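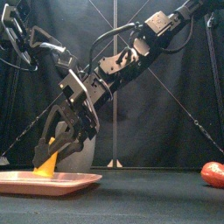 Play food, again

Sun 2 July

I was told that a tray would fix the play food problem. Sigita Rebane swears by hers: one tray, food goes on the tray, end of story. I have my doubts about anything that is supposed to be the end of a story in a house with children in it, but I got one out anyway.

It's a long pinkish thing with rounded corners and a low rim. I'll give the rim some credit. Small yellow pieces show up well against it, which matters when you are looking for one before bedtime and somebody is crying about it. Whether the rim keeps anything in is another question. Round things like tomatoes roll, and ours have spent more time under the couch than on any tray.

Then there's the shape. Long and narrow looks tidy with one thing on it. Put the whole set on and you have a pile with a border. Sigita says I should own less play food. Fine, but then I wouldn't need a tray, would I? 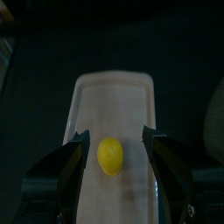

What I'd do before buying anything

Try a baking sheet for a week. If the kids ignore it, they'll ignore the nice one too. Mine used it for 3 days and then it became a boat.

I also don't buy the idea of sorting by color. Dace Ots does it with her grandchildren and says they love it. Maybe they do. Mine like tipping it all out, and by September I expect we'll be back to the shoebox, which never promised me anything. The tray can go in the kitchen and hold lemons.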